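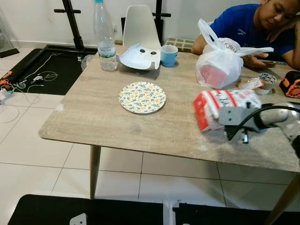

What does a visitor see at a robot open day? Mostly the slow parts: one arm picking up ordinary household things, putting them down, and trying again when the grip is wrong.

September
By Mamta Kaushik

Woler opened its workshop in Brollow to the public for an afternoon, and 31 people put their names down. They were let in a few at a time because the room is small. My turn came at 2 p.m.

The firm is working on an arm meant to help people tidy up at home. It practises on the sort of clutter most of us leave lying about. A gripper pinching a paper carton against a table top looks like very little, but Ka-ming Lui, who ran the demonstration, said cartons had given his team more trouble than bottles or cups. Squeeze too hard and the sides fold. Squeeze too lightly and the thing slides away.

"A cup is the same shape every time you meet it," he said. "A carton has usually had a hard life."

The team logs 200 attempts on each item before moving to the next. Thin carrier bags are still on the list of things it would like to do better. The gripper can take hold of the handles — letting go of them cleanly is harder.

Visitors were asked to bring something from home for the arm to try. I had a box of plasters in my coat pocket, which it lifted at the second go. A man from Jimholm had brought his reading glasses and then decided to keep them in their case.

Most questions were about price. Lui would not give one. Woler plans to lend five arms to households in Ersoy over the winter, and he said he would rather talk about money once those had come back.

The workshop opens again in the spring. Places are free but have to be booked.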